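About Gruller

Gruller is a small shop for second-hand household goods in Westhorpe. We opened the door in December, with 13 shelves and one long table, and since that time we have moved only once, to the old bakery in Ibarra Lane.

We buy from house clearances and from people who bring us their things by hand. Every item is washed, checked and given a price label before it goes on the shelf. Plates and glasses with cracks we do not sell. Small repairs – a loose handle, a missing screw – we do ourselves in the back room, and this is already included in the price.

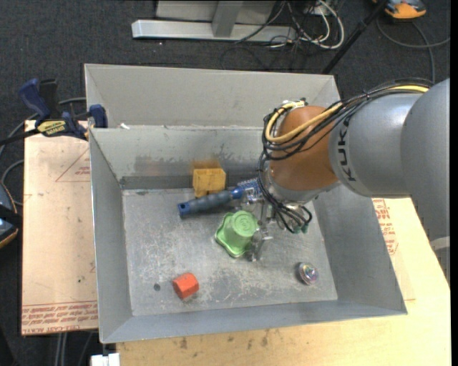 What we take

We are glad to receive kitchen goods, lamps, books, toys and garden tools. Please do not bring mattresses or large electrical machines, we have no space to keep them. For a full house clearance we come to you, also in Gendomham, and we make a written offer within two days.

Opening and delivery

The shop is open from Tuesday to Saturday. Furniture we can deliver in Westhorpe without charge, if it fits in our van. For Gendomham we ask a small fee, which you pay to the driver. Goods that you have reserved stay with us for one week.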